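Sewing and laundry room, walk-round checklist
Westari House, ground floor, back room
Done: December, started just after 2 in the afternoon
Items marked OK / FIX / WATCH, comments underneath each. Sheet goes back in the Skello folder by the door.

1. Door and way in
OK. Opens fully, closer works. Mat flat. Somebody's bike was leaning in the corridor, moved it.

2. Floor
WATCH. Swept but pins down by the skirting again. Magnet on a stick is in the tall cupboard, please use it at the end of a session, every session. Lino lifting slightly near the sink, taped for now. Tape won't last.

3. Lighting
FIX. Tube over the ironing end flickers. Lumenta fitting, old type, spares used up. Job number is 449 if anyone chases it. Other lights fine.

4. Sockets and leads
OK mostly. One extension lead had another extension plugged into it. Took it out. Don't put it back. All plugs looked at, no scorching, no cracked casings. Iron lead fraying where it goes into the handle, see 6.

5. Tables
OK. Tops wiped, no splinters, legs tight. Keep cloth from hanging over the edge where people walk, long pieces get trodden on and pull everything off with them. Fold the spare length back onto the table. Same with covers and drapes.

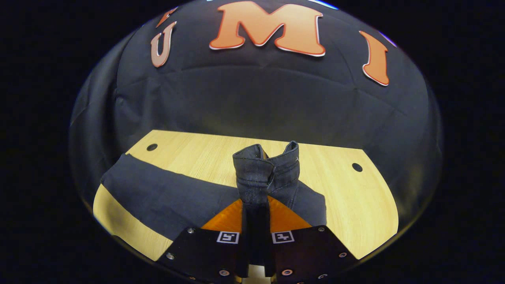
Heavier stuff like denim wants sorting from the light cottons before it goes anywhere near a machine, wrong needle and it snaps. Has happened. Eye protection is in the drawer under the window, two pairs, both clean.

6. Irons and boards
FIX. Andevar iron with the frayed lead taken out of use, label on it, lead wrapped and cable tied so it cant be plugged in by mistake. Other one fine, reservoir empty, stood on its heel. Board cover worn through at the narrow end, new one needed. Boards lock properly.

7. Blades and scissors
WATCH. Rotary cutter left with the blade open. Closed it. Shears back on their hooks, all there. Unpicker missing its cap, cork on the end for now.

8. Storage
OK. Heavy rolls on the bottom shelf as asked. Offcuts bin was over full, emptied. Shelf label says 400 kg max, we're nowhere near. Nothing stacked above head hight.

9. Fire
OK. Extinguisher in place, pin in, gauge in the green. Blanket on its hook. Exit route clear once bike moved. Nothing drying over the heater this time.

10. First aid
WATCH. Plasters low. Eyewash in date. Accident book there, no new entries.

11. Water and sink
OK. Hot tap runs very hot, sign still up. Meter read 1,708, written in the book.

To do before next session: iron lead, light tube, lino, board cover, plasters. Lino first please.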